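Folding thin printed scarves so they stay folded

Forum > Wardrobe and Linen > Storage

tansyfield
Posted November 28, 2018

I have a drawer of thin, slippery scarves and I can't get them to stay in any sort of order. They are the shiny printed sort, mostly squares. I fold them into quarters, stack them, and by the end of the week the stack has slid to the back of the drawer and half of them have opened out again.

The drawer is a Ritari one, the shallow model with the painted bottom, so there is nothing for the fabric to grip. I have tried rolling but the rolls come undone. What do other people do?

harbour_lane
Put a liner in first. Felt or brushed cotton, cut to size. I had the same trouble with a painted drawer and the liner sorted out most of the sliding.

Then fold in thirds lengthways and thirds again. Quarters leave you with a big flat piece that wants to open.

Mossop
I don't agree about folding. Thin scarves should be hung. Fold them and you get creases across the print, and you have to iron them every time you want to wear one. I use a Purkari hanger with 8 loops and it goes on the wardrobe rail with everything else.

tansyfield
I did try a loop hanger. They slid straight through and I found them on the wardrobe floor.

Mossop
Tie them on loosely, then. One half knot.

harbour_lane
A half knot creases it worse than a fold does.

quillback
My way, for what it's worth. Don't try to square up a thin scarf on a table from the corners. It bunches up and you chase it about. Pinch it near the middle, lift it clear of the table and let the sides drop, then lay it down and work outwards from the pinch with the flat of your hand.
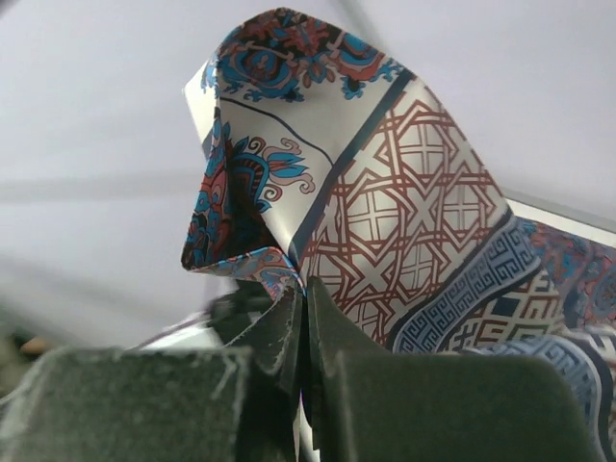
Once it's flat, bring the two long edges in to meet at the centre and fold it over on itself. You end up with a strip with no loose edges on the outside. Fold the strip in half twice and stand it on end in the drawer, next to the others, with the last fold at the top.

The ones with a border are easier to do neatly, as you can line the border up against itself. An all-over print gives you nothing to go by.

tansyfield
Most of mine have a border of some kind, flowers usually, or a stripe. I'll give it a go. Do they stay standing if the drawer isn't full?

quillback
No. You need something to hold them up. I use a Diekmann divider, the spring-loaded one, and move it along as needed. A shoebox lid would do.

penny_wren
I'd second standing them up. You can see what you've got. With a stack I only ever wore the top two.

Mossop
Still creased though.

penny_wren
Slightly, yes. It drops out when I wear them. I suppose it depends on the fabric. Silk I would hang.

oldgate
Has anyone used the Odmont boxes? They were on offer earlier in November and I nearly bought a pair.

harbour_lane
I have one. It's fine for wool but too deep for thin scarves, they sink down and you can't get at them. I keep gloves in it now.

tansyfield
Did the liner and the strip fold last night. The thicker ones are standing up well. Two of the very thin ones have sagged in the middle, so I've put those between the others and will see how they go.

quillback
Try one less fold on the thin ones.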